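Introdução à Reologia
Apontamentos da aula 2: fluidos não newtonianos
Docente: Albane Bodin

Estes apontamentos acompanham a segunda aula e não substituem a leitura do capítulo indicado no programa. Quem faltou deve começar pela secção 1 e refazer os cálculos à mão antes da aula prática.

1. Revisão: viscosidade

Considere-se uma camada de líquido entre duas placas paralelas, a uma distância h uma da outra. A placa inferior está parada e a superior desloca-se com velocidade v. Para manter o movimento é preciso aplicar uma força F à placa superior, de área A. A tensão de corte é F/A e representa-se por τ. A taxa de corte é v/h e representa-se por γ. Nos manuais aparece muitas vezes com um ponto por cima, que aqui omitimos.

Num fluido newtoniano a relação entre as duas grandezas é linear:

τ = η γ

A constante η é a viscosidade dinâmica e mede-se em pascal-segundo (Pa·s). A água à temperatura ambiente anda perto de 0,001 Pa·s. A glicerina fica acima de 1 Pa·s, mas o valor depende muito da temperatura e do teor de água, pelo que um valor de glicerina sem temperatura indicada serve de pouco.

Atenção às unidades. O poise e o centipoise continuam a aparecer em fichas técnicas. Um centipoise corresponde a um milipascal-segundo.

2. Quando a relação deixa de ser linear

Muitos líquidos do dia a dia não seguem a equação anterior. Se a viscosidade diminui quando a taxa de corte aumenta, o fluido diz-se reofluidificante (em textos brasileiros, pseudoplástico). Se aumenta, diz-se reoespessante ou dilatante. A suspensão concentrada de amido de milho em água é o caso habitual do segundo grupo. O primeiro é muito maior e inclui tintas de parede, champôs, ketchup, sangue e a maior parte das soluções de polímeros.

O modelo mais simples para ambos é a lei de potência:

τ = K γ^n

K é o índice de consistência e n o índice de escoamento. Com n = 1 recupera-se o caso newtoniano. Com n menor do que 1 o fluido é reofluidificante, com n maior do que 1 é reoespessante. A viscosidade aparente obtém-se dividindo a tensão pela taxa de corte:

η = K γ^(n−1)

O modelo falha nos extremos. Para n menor do que 1 prevê viscosidade infinita em repouso e viscosidade nula a taxas muito altas, e nenhuma das duas se observa numa solução de polímero. Usa-se apenas no intervalo em que foi ajustado.

3. Um caso: a tinta de gel

As tintas de gel para escrita são, em geral, dispersões de pigmento ou corante em água, com um espessante. Paradas, têm viscosidade elevada e o pigmento mantém-se em suspensão. Ao escrever, a esfera da ponta roda e submete a tinta a taxas de corte altas numa folga muito estreita. A viscosidade desce, a tinta passa para o papel e volta a subir assim que o corte cessa, o que limita o alastramento pelas fibras.
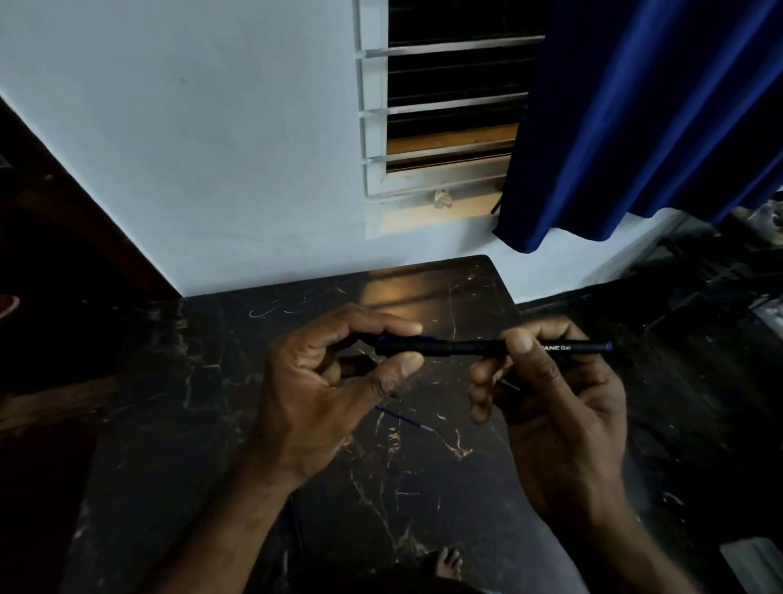
A goma xantana é um dos espessantes mais usados em sistemas aquosos deste tipo. É um polissacarídeo de cadeia rígida. Em repouso as cadeias formam uma rede fraca; sob corte, a rede desfaz-se e as cadeias alinham-se com o escoamento. Concentrações inferiores a um por cento em massa chegam para alterar bastante a curva.

Exemplo de cálculo. Uma tinta segue a lei de potência com K = 13 Pa·s^n e n = 0,4. Calcular a viscosidade aparente a 1 s⁻¹ e a 3.000 s⁻¹.

A 1 s⁻¹, η = 13 Pa·s.
A 3.000 s⁻¹, η = 13 × 3.000^(−0,6) = 0,107 Pa·s.

A viscosidade desce mais de cem vezes entre os dois pontos. Num gráfico com as duas escalas logarítmicas, os dados ficam sobre uma reta de declive −0,6, e é desse declive que se tira n.

4. Tensão de cedência

Alguns materiais só escoam acima de uma tensão mínima, τ0. Abaixo dela comportam-se como sólidos. Pasta de dentes e maionese são exemplos correntes. O modelo de Bingham escreve-se:

τ = τ0 + η_p γ

e o de Herschel-Bulkley junta-lhe a lei de potência:

τ = τ0 + K γ^n

Ambos valem apenas para τ superior a τ0. Há discussão antiga sobre se a tensão de cedência existe em sentido estrito ou se resulta de não se esperar tempo suficiente. Para esta cadeira tratamo-la como parâmetro de ajuste, indicando sempre o intervalo de medida.

5. Tixotropia

Não confundir com reofluidificação. Um fluido é tixotrópico quando a viscosidade depende também do tempo: diminui sob corte constante e recupera aos poucos em repouso. O ensaio usual sobe a taxa de corte até um máximo e volta a descer. Se as duas curvas não coincidem, a área entre elas dá uma indicação do efeito, mas depende da velocidade da rampa e não é uma propriedade do material.

6. Exercícios

6.1. Uma amostra dá τ = 20 Pa a 10 s⁻¹ e τ = 80 Pa a 100 s⁻¹. Determinar n e K.

6.2. Um creme segue o modelo de Bingham com τ0 = 101 Pa e η_p = 2 Pa·s. Calcular a tensão a 50 s⁻¹ e a viscosidade aparente nesse ponto.

6.3. Explicar por que motivo um viscosímetro de uma só velocidade não permite distinguir um fluido newtoniano de um reofluidificante.

As resoluções entregam-se em papel até 18/9/26, na caixa do gabinete. Ariel Soriano recebe as dúvidas sobre os exercícios; as trocas de turno da prática são com Helmi Niskanen.

Para a aula seguinte: viscoelasticidade linear, modelos de Maxwell e de Kelvin-Voigt. Rever equações diferenciais de primeira ordem.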